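Lanelwood Boards > Manipulation > Learning from demonstration

Thread: Tray packing, held-out first frame as a success predictor

tondo_rig
Posted September 2019

Posting a result before I write it up, because I would like someone to break it first.

Task: two arms, one tray, small light-colored blocks. The policy is behavior cloning from teleoperated episodes, joint positions as actions, one fixed camera. We trained on 200 demonstrations and evaluated on 10 rollouts per checkpoint. The usual number to report is the fraction of rollouts that end with a full tray. With 10 rollouts that number is close to useless for ranking checkpoints, and everybody reports it anyway.

What I tried instead was scoring each checkpoint on replayed frames. I take held-out demonstrations, cut them into 723 short windows, feed the first frame of each window to the policy, and compare the predicted action chunk with what the operator did. The twist is that I only score windows in which one gripper is within a few centimeters of the tray. Free-space motion is thrown away.

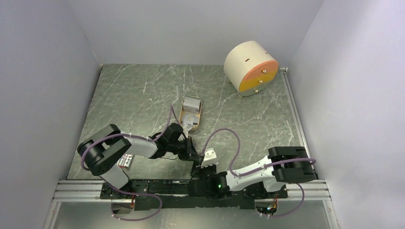
Scoring only near-contact windows changes the ranking of the checkpoints. Over the full episodes, the late checkpoints all look the same, and the error is dominated by long reaches where the operators disagree with each other for no good reason. Restricted to the tray, the spread opens up and the order matches what I see on hardware. A typical window that passes the filter has the left gripper at the lower end of the tray while the right one holds up a white block near the middle of the mounting plate. The filter looks at the nearer gripper only, so the holding arm is scored too, even when it is well away from the tray. I have not decided if that is right.

Comments welcome, mainly on the filter.

nfagerlund
The filter is doing all the work here. You picked a distance threshold, the ranking changed, and the new ranking agrees with your rollouts. How many thresholds did you try?

tondo_rig
Two. The first was wider and gave the same order with a smaller spread. I kept the tighter one.

nfagerlund
Then say so in the write-up and plot both. Also, you said yourself that 10 rollouts cannot rank checkpoints. You can't then use agreement with those rollouts as evidence that the new score is good. Pick one.

tondo_rig
Fair. I should have separated two things. The rollouts can tell the worst checkpoint from the best. They can't order the middle. My claim is only that the near-contact score gets the ends right and the full-episode score does not.

vhovland
I would drop the holding arm from the score. While it holds a block, the correct action is to stay put, and any policy can learn that in the first epoch. You are averaging an easy target into a hard one.

Rustad_Ebbe
Disagree with vhovland. Staying put is only easy if the policy knows when to stop staying put. Our worst failure at Rustad was the waiting arm starting its move early and hitting the other wrist. If you drop the holding arm you lose sight of that completely. Report the arms separately and let people look at both.

vhovland
Separate columns would be fine with me. One averaged number would not.

drandby_v
Question about the cable. Purple, in a tall loop off the right wrist, and another around the left elbow. We had a setup at Drandby with slack like that, and the loop position turned out to be informative about the next motion. The policy picked up on it. Replayed frames will reward that, because the loop in the recording matches the operator's motion. On hardware the loop ends up somewhere else and the score no longer means much. Have you masked it?

tondo_rig
No. I had not thought of the loop as a leak. Masking it in the held-out frames is cheap, and I can rerun the scoring without retraining anything.

nfagerlund
Masking at test time only will shift the inputs for every checkpoint, so expect all the errors to go up. Compare the order, not the values.

drandby_v
Agreed, but if one checkpoint drops much further than the rest, that is the one reading the cable.

Rustad_Ebbe
Same argument applies to the pink and white striped thing on the floor by the left elbow. If it sits in the same spot in all 200 demos, fine. If it moved between sessions, it tells the policy which session it is in, and possibly which operator.

tondo_rig
I will check that against the session log. The held-out episodes were picked at random across sessions, so a session cue would help on all of them. Holding out a whole session would be the better split. I have one from May that I can set aside, but that one does mean retraining.

vhovland
Do the session split first. The mask is secondary if the split is leaking.

drandby_v
I would do the mask first. It takes an afternoon and the retraining does not.

tondo_rig
Mask is running now. Per-arm columns and both thresholds will go in the same table.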